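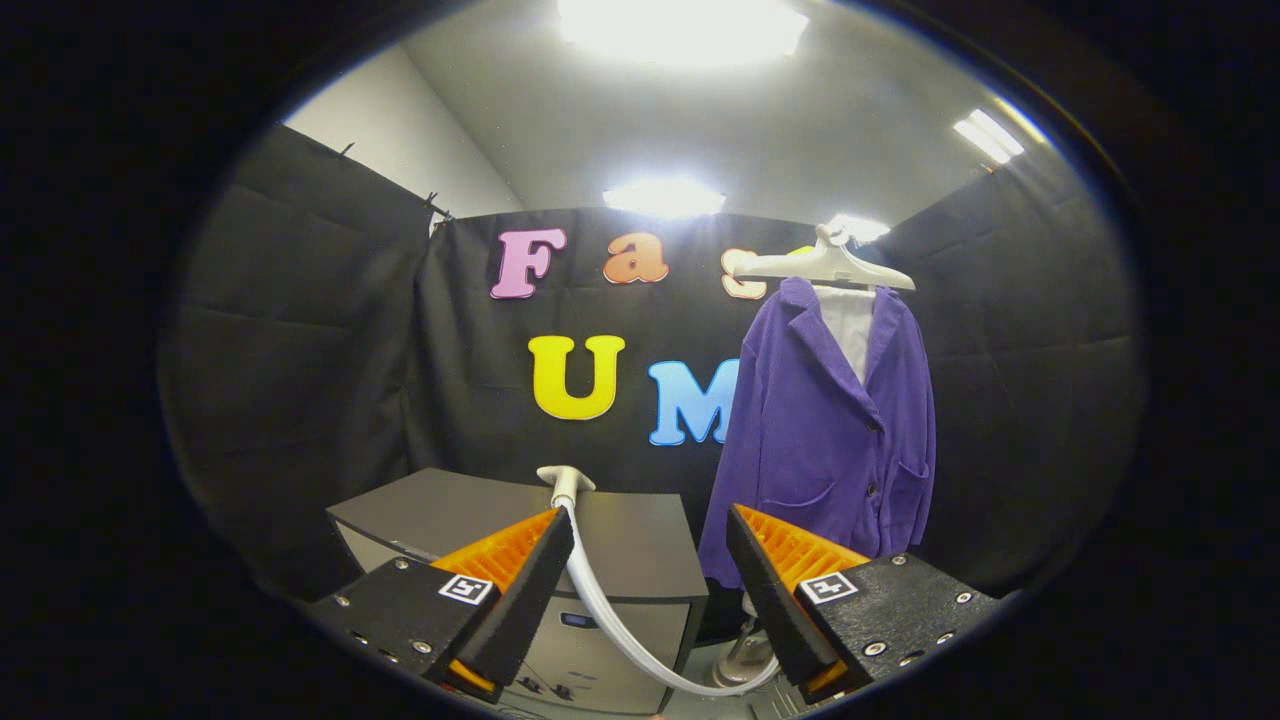
Minutes, Darlow studio users' meeting, October 9, 2023

I'm on minutes again, so these come in the order I scribbled them down, and if I've mangled what you said, tell me before the next meeting and I'll fix it.

Minutes from August: read, more or less, and approved. One correction – the room at the end of the hall is booked by the half day, and I had written by the hour. Sorry to the two people who turned up for one hour and got billed for a morning! That has been refunded.

Curtains. This took most of the evening. We have black fabric on the back wall and on both sides now, and everybody likes how dark it gets. The left one is up on hooks and it's full of creases, and the right one is pretty wrinkled too, so there was a long back-and-forth about whether to take them down and steam them or let them hang and hope. I was on the side of hoping. We voted to steam, so I lost, and it'll be done before the Skindari booking. Please don't fold the curtains when they come down, roll them.

We had two quotes for a proper ceiling track. Sirko came in at $700 and Lirkeo at $500, but the Lirkeo price leaves out the fitting, and we couldn't agree on what fitting would cost us. Somebody thought we could do it ourselves on a Saturday kind of afternoon (their words, and I noticed they didn't offer theirs). Put off until Lirkeo sends a full price. I'm writing to them.

The gray cabinet. Does it stay in the middle or go against the side? Half the room sets things on the dark top and would hate to lose it, and the other half walks into it. We left it where it is for now – I'll put tape on the floor to mark an alternative spot and people can try both. While we were on the subject, I asked for nothing heavy to be left on it overnight, and that was agreed without a vote.

Hose and cables. The white hose is fine to leave out between bookings, but please keep the loop off the walkway. Same for the small black cables along the floor by the cabinet. We agreed to spend up to $50 on cable covers, and I'm buying them. If you have leftover covers at home, bring them and save us the money!

Sweeping. The sign-up sheet is back on the door. It has one name on it and it's mine.

Any other business: the spare key has been returned, thank you, whoever put it through the mail slot. The heating question was raised again and we ran out of time, so it goes first on the next agenda.

Still to do from my list: write to Lirkeo, buy covers, tape the floor, borrow a steamer.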